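About Inthanon Cookery School

Hello from Lerville! We teach home cooking to anyone who fancies a go, whether you've cooked for years or only ever made toast. 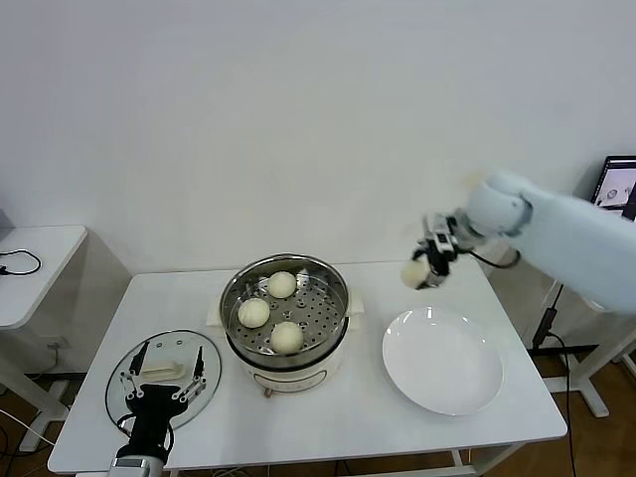 Nantana Chaiyaporn started the school with her old neighbour Nipon Kaewmanee, and they still plan every course together (with plenty of arguing over chilli!). Classes last 2 hours, cost £60 a term and finish with everyone eating at one long table – easily our favourite bit.

New courses start each May. Come and find us at 321 Tamel Road, and bring an apron if you have one.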